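Altar Housekeeping: Wax, Soot, Herbs, Salt and the Rest of It

Jul 28, 2023 | by Lacey Whiteley
7 min read

Writing this between batches so forgive the mess. People keep emailing after the June circle at Vulberg asking how I get wax out of things, so, all of it in one go. Most of this is plain housework. Some of it is how we do it in our group and you can do it your own way.

WAX ON CLOTH

Let it go hard first. Ice cube in a bag, press, wait, snap off the big bits with a spoon edge. Not a knife, I have a hole in my good Imbolc cloth from a knife.

Then brown paper under, brown paper over, warm iron, no steam. Move the paper every few seconds to a clean spot. Keep going till nothing more comes up. Plain paper bags are fine but turn the printed side away, the ink can transfer. Ask me about the backwards grocery logo on my Samhain runner.

Colored wax leaves dye behind even when the wax is gone. Dab with rubbing alcohol, test a corner first. Red is the worst. Black is nearly as bad. If it won't shift, embroider something over it. Half the little moons on my cloths are there for a reason.

Velvet: don't iron. Freeze the whole cloth overnight, flex it, brush it, and accept what's left.

WAX IN HOLDERS AND JARS

Glass votives. Put them in the freezer for an hour and the stub usualy drops out with a tap. If not, a pan of hot tap water, holder standing in it, water below the rim. Never boiling water on cold glass.

Brass and iron: low oven, 174 degrees if yours has a dial that goes that fine, otherwise the lowest it does. Line a tray with foil, holders upside down on it, leave the door open a crack, stay in the kitchen. Wipe while warm with an old sock. Anything with glue, felt, or set stones does not go in the oven.

Never ever down the drain. Pour into a paper cup and bin it, or save it for firestarters (below).

FIRESTARTERS FROM OLD STUBS

Cardboard egg carton, dryer lint or wood shavings in each cup, melted stubs over the top. Lint from cotton towels only, the fleece stuff stinks. Melt in a can set in a pan of simmering water. Not straight on the burner. Don't leave it. Lid nearby.

We use ours for the Beltane fire and it feels right to me that the winter candles start the summer one. If a candle was burned for something heavy, grief work or a cutting, I keep those ends apart and bury them or let them burn right out. Your call.

Scent warning, mixed stubs smell like a mall. Fine outdoors.

SOOT

On the wall behind the altar: dry sponge first, the rubber kind sold for smoke cleanup. Wiping with a wet rag first just smears it into the paint. After the dry sponge, a drop of dish soap in warm water, top to bottom, rinse.

Better to stop it. Trim the wick to a quarter inch every time. Keep candles out of the draft from the window or vent. If the flame is dancing it's smoking, spirits or no spirits.

On the inside of lantern glass, damp newspaper dipped in cold ash and rub. Old trick, from a 1955 housekeeping booklet I got in a box lot. Works as well as anything in a spray bottle. Sieve the ash or it'll scratch.

INCENSE AND CHARCOAL

Sand or salt under the charcoal, at least an inch. Not in a glass bowl. Not in the pretty shell either, shells crack and some of them have a hole right through, which I found out on a carpet.

Hold the disk with tongs, light an edge, wait for it to gray over before the resin goes on. A tiny bit of resin. Pea size, smaller. If the smoke alarm goes you used too much. Do NOT take the battery out of the alarm, open a window and fan the smoke toward it.

Charcoal indoors needs air. Window cracked, short burn, one disk. I don't do it at all in the small back room any more.

Resin gunk on the censer: scrape cold, then rubbing alcohol on a rag with everything unlit and the candles out. Let it dry all the way before next use.

Spent ash sifts through a tea strainer and goes back in the bowl. Old match heads and crud go in the trash once cold. Cold means next day.

HERBS

Cut mid morning, dew gone, sun not fierce yet. Ask the plant, thank the plant, sharp scissors.

Small bundles. Everyone makes them too fat. Thumb thickness at the stems and use a rubber band, not string, the stems shrink and string lets them fall all over the floor. Hang upside down, dark, moving air. Paper bag with holes over them if they're dropping seed.

Mugwort dries fast. Rosemary takes ages. Basil goes black if you look at it wrong, I do that in the oven with just the light on. Lavender before the flowers are fully open.

Done when a leaf crumbles and a stem snaps. If it bends, leave it. Jar it too early and you'll get mold, then the whole lot goes, no picking out the good bits.

LABEL THE JARS. Name and month. Dried mugwort and dried wormwood look like cousins and you do not want to guess. Masking tape and a marker. I keep the ones for tea on a seperate shelf from the ones for burning and the ones for nothing-but-sachets, and anything poisonous isn't in the kitchen at all.

Pregnant or on meds, check with somebody who knows before you drink anything off a shelf like mine.

SMOKE BUNDLES FROM THE YARD

Garden sage, rosemary, cedar trimmings, lavender. No need to buy white sage. Wrap fresh, cotton thread only (no polyester, it melts), crisscross tight, then dry for weeks. Retie when it loosens. Put it out in sand, press and twist, leave it in the sand. I had one come back to life in a trash can.

SALT

Salt corrodes. Don't leave a salt circle on a wood floor over a damp weekend, and keep it off brass, blades, anything silver. Tray or plate under it.

Don't tip it in the garden either, please. Kills the soil. Down the sink with lots of water or in the trash. If it needs returning to earth, use eggshell powder in place of it next time: bake the rinsed shells dry, grind them, good for the tomatos after.

Black salt: plain salt plus scrapings off a cast iron pan, or fine charcoal ash. Stains grout. Ask Brock Friesen about his hallway.

WATER BOWLS

Change daily. White ring is minerals, white vinegar, ten minutes, rinse. Bowl goes on a coaster, I lost the varnish on a nice shelf.

Moon water if you're going to drink it: clean jar, lid on, nothing in it. Stones stay on the outside. Some of them dissolve, some are toxic, some rust. Selenite goes soft and sad in water.

OFFERINGS

Food out for a night, then compost or back porch. Ants come otherwise. Honey in a lidded dish, milk not longer than an hour or two in summer. Raisins and chocolate never on the ground where dogs go. Bread outside is not great for birds, seed or a bit of apple is better.

Wine on the cloth: salt right away, then cold water. So there's one use for salt anyway.

BLADES, BELLS, DRUMS

Athame gets wiped after anything wet. Drop of mineral oil on the steel. Don't store in the leather sheath for months, leather holds damp.

Bells, brass polish on the outside only, careful with the clapper string.

Drums hate radiators and hate cars. If a hide drum goes floppy before circle, hold it a good ways from the fire, keep turning. Too tight, damp cloth on the back, a light wipe. Never leave it on the dash of your car. Gounder sells a padded bag that I like, but a thick towel and a pillowcase got me through years.

STORAGE

Group stuff gets out of hand fast. What works for us at the Dasum room:

One bin per festival, lid on, list taped inside the lid. Candles flat, sorted by color, out of the attic (they bend, and then they stick to each other). Wrap tapers in tissue. Wax paper is ok too. Dark colors away from white ones or you'll have pink Brigid candles.

Cloths rolled on a cardboard tube, no creases. Cedar chips in with the wool, refresh with a bit of sandpaper.

Matches in a jar, screw top, not in with the candles.

Statues: old t-shirts. Not newspaper, it rubs off on pale plaster. Goddess at the front of the shelf so she isn't dug out from under folding chairs each time.

If you're making tealights for a public rite, figure on 30 for an indoor circle and 100 for the labyrinth, plus spares. Jars not open foil cups if there's long sleeves about. There's always long sleeves. Bucket of water at each gate.

HOUSE BLESSING, CLEANING END OF

Clean first, bless second. Sweep from back to front and out the door. Floor wash: bucket of warm water, splash of vinegar, strong rosemary tea strained WELL or you'll be picking needles out of the mop. No vinegar on marble or stone tile. Lemon oil off the floor altogether if you've got cats, most essential oils really.

Open every window even if it's just for a minute. Ring something. Say what you want the house to hold. Done.

Broom hangs bristles up or lies flat, standing it on the bristles ruins it whatever else you believe about it.

More on candle making when I get to it. Norkden people, the cloth swap is still on, bring tubes.

Contact Lacey | © 2023 Lacey Whiteley, share with credit | Back to top 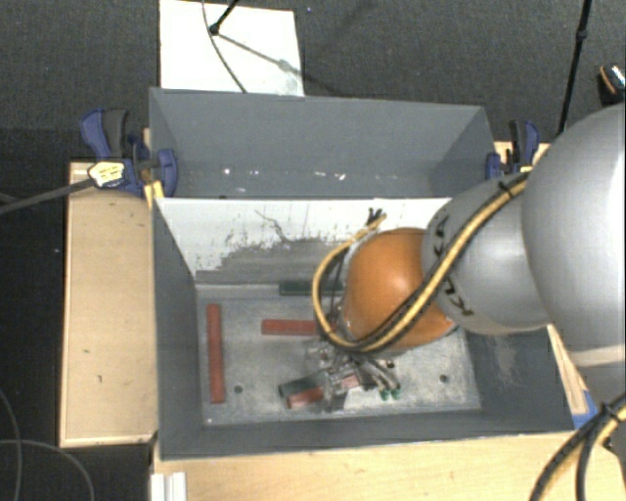 Divided bin, colored bars kept to the front compartment.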